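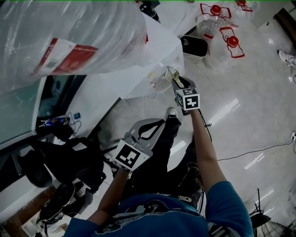 Gunnlaugur Thoroddsen wrote back on the last report that the filmography was fine as far as it went, but that he still could not tell from it which of the films a person could sit down and watch. He asked for that to come first this time, so it does.

**Progress report, Vemero film actors archive**
May 5, 2025

## What can be watched

The two silent features held by Oda have been scanned and can be viewed on request at their reading room. Both are complete apart from the opening titles of the second one, which were missing when the reels came in. The sound films are in worse order. Most exist only as television prints, and several of those have been trimmed to fit a time slot. We now note the running time of each print next to the running time given in the original program, so that a reader can see how much is gone.
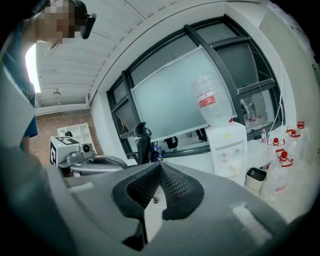 The filmography itself stands at 3518 credits. That covers leading roles, supporting roles and the walk-on parts we could confirm from a call sheet or a payroll list. Parts known only from a family story are kept in a separate file and are not in the total. Sólveig Ladefoged has been going through the stage programs as well, and she has corrected a number of birth years that had been copied from one handbook to the next. Where two sources still disagree we print both years.

## Birthday pages

The short birthday pages are the part of the site most people read. Each has a career summary, a list of the better known roles and, where there is one, a note on recordings or radio work. They take longer than planned — checking award nominations is slow, and the yearbooks often leave out the supporting categories. We have stopped taking nominations from press obituaries.

## Money and rights

The grant covered 1000 stills. All of them have been licensed through Prestix, and the captions are done except for the wardrobe tests, where the actors are often not named. Datel hosts the database under the same terms as before. One rights holder has not answered our letters about the radio plays, and those recordings stay offline until we hear back.
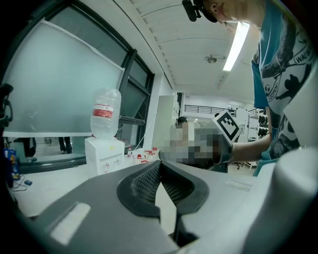

We are asking to move the unspent travel money to transcription. The taped interviews with supporting players are the only source for many of the touring years, and the tapes have no index. The change would not affect the total.

## Next

- Finish the wardrobe test captions by the end of May
- Add print running times for the remaining sound films
- Write again about the radio plays
- Send Gunnlaugur the viewing list as a separate sheet, sorted by title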